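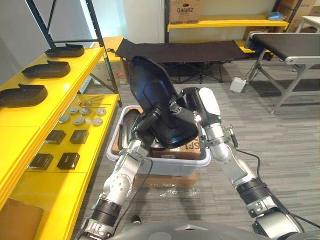
Home | News | Events | Members | Archive | Contact

Open day at the Grastville handling lab

2021-10-24

Berkex opened its Grastville lab to members last week for a demonstration of two-arm kitting. The job on show was the sorting of seat assembly parts between a storage bin and a set of shelves. Ivar Backlund, who runs the cell, gave the introduction and then left most of the time for the machine.

The task is harder than it sounds. The largest part is a curved shell in black molded plastic. It is wide, smooth and has no good place for a single gripper to hold it. With one arm the shell turns under its own weight as soon as it leaves the bin. With two arms, one gripper takes a lower corner and the other takes the upper edge on the opposite side, and the part stays put while it is raised. The diagonal hold was chosen after trials in March, when a level grip on both sides left the shell free to swing.

The two arms have to agree on where the part is. If one leads by even a small amount, the shell flexes and the grip force on the other side climbs. Backlund's group handles this by letting one arm set the path and the other follow with a softer response. A limit on the force difference stops both arms. The limit tripped 2 times during our visit, and each time the operator cleared it from the console and the run went on.

The small parts are kept on yellow shelving to one side of the arms. Trays go on the upper level, and rods, discs and square blocks lie in groups lower down. Parts are laid out flat with space around them, which suits the gripper fingers but uses a lot of shelf. A member from De Graaf asked about stacking the trays. That is planned, but the raised lip at the back makes the second tray hard to seat, and the work has not started.

Cycle time was the other main question. A shell move takes 30 seconds at the demonstration speed. The speed is set low for visitors, and the group did not want to quote a figure for normal running. The planning software is Gerumell, version 3, with changes made in house to the two-arm module.

The black surfaces are still a problem for depth sensing. Edges drop out at low angles, and a black part leaning against another is sometimes read as one object. The present fix is a second look from a changed head position before the grasp — slow, but it needs no extra hardware.

Slides from the introduction can be requested from the newsletter desk.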